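Tampo de mesa Heradstead em madeira clara

26 de maio de 2022
Por Antonina Harasym

O Heradstead é o tampo de mesa que a Wirnmont vende há mais tempo. É um tampo de madeira clara, com riscas horizontais em tons de bege e castanho muito suave, umas mais claras e outras mais escuras. As riscas correm de um lado ao outro, no sentido do comprimento, e por isso recomendamos sentar as pessoas nos lados compridos. A mesa parece assim mais larga do que é.

Vendemos o tampo sozinho ou com um par de cavaletes Vandow. Quem já tem pernas em casa pode usar as suas, desde que os parafusos não entrem mais de 12 mm na madeira. Pedimos por favor para medir antes de apertar. Já recebemos tampos furados de baixo para cima, e esse dano a garantia não cobre.

O acabamento é mate, com óleo, sem verniz. A madeira fica agradável à mão, mas pede algum cuidado. Um copo molhado pode deixar marca se ficar lá a noite inteira. Para as coisas do dia a dia, como o comando, um frasco pequeno ou as chaves, muitos clientes gostam de ter um prato raso com rebordo no centro da mesa. Um prato cor-de-rosa fica muito bem sobre esta madeira, e os tons de salmão também.
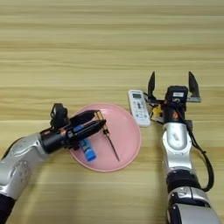 Para a limpeza diária basta um pano quase seco. Não usar produtos com álcool nem esponjas com lado áspero. O óleo de manutenção aplica-se 2 vezes por ano, sempre a seguir as riscas, e deixa-se repousar 9 horas antes de voltar a pôr objetos em cima. O meu colega Pylyp Tkachuk prefere aplicar com um pano de algodão velho; eu uso o pincel. O resultado é igual.

Cada tampo tem o seu desenho. Não podemos garantir que duas peças encomendadas em datas diferentes tenham o mesmo tom, e no mês de março tivemos duas devoluções por esta razão. Se precisa de duas mesas iguais, encomende as duas juntas e escreva isso nas observações do pedido.

O óleo de manutenção custa 69 euros na lata grande e não vem incluído no preço do tampo. Para amostras de madeira, escreva ao Ertuğrul Akyol, na loja. A amostra é gratuita e não é preciso devolver.

Artigos relacionados
Cavaletes Vandow, par
Óleo de manutenção para madeira clara
Banco comprido Văduva
Como tirar marcas de copo de um tampo oleado

© 2022 Wirnmont. Todos os direitos reservados. | Contactos | Voltar ao topo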